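1/ Posting this because two people asked why our hand-held gripper sessions were down for most of August. Short version: a pivot worked loose and we kept recording on it.

2/ The task is dull. Pick up a sponge or an insulated pouch, move it to the wire rack, let go. Two grippers, one person. We do 40 takes in a block.

3/ Partway through a block the left gripper started closing late on one side. The pads still met, so it looked fine on the bench. On anything soft you could feel the item twist before it held.

4/ Our check script flagged nothing. It reads finger opening and only opening. A pad that sits a few degrees off gives the same number as a straight one.

5/ By the time I took the linkage apart we had 176 takes with the fault in them. I pulled all of them. 84 might be usable with the left side masked. The rest are gone.

6/ There was a safety side too. With the pivot loose, the arm could fold the wrong way and catch a fingertip near the handle. It pinched me once, no cut. I should have stopped right then and I finished the block instead.

7/ Same table and same items as always:

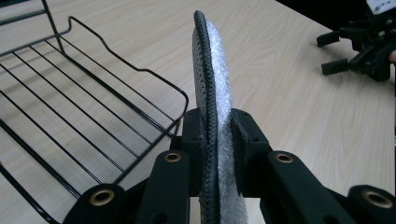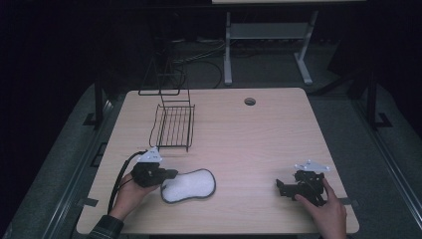 8/ What changed: every pivot gets checked by hand before a block and again at the halfway point. Wiggle each arm sideways. If it moves, the gripper comes off the table.

9/ Kimetti, our logging tool, now also asks for a squeeze on a flat test block at the start. If the two pads touch more than 7 milliseconds apart, it won't open a new session.

10/ The Stollari team in Loston runs the same linkage and found one loose pivot out of their whole set after I wrote to them. If you built yours from the Doležal drawings, check the small pivots next to the pads first. Ours was on the left arm.

11/ Replacement parts are in and we're recording again. I'll post the test block file once I've cleaned it up.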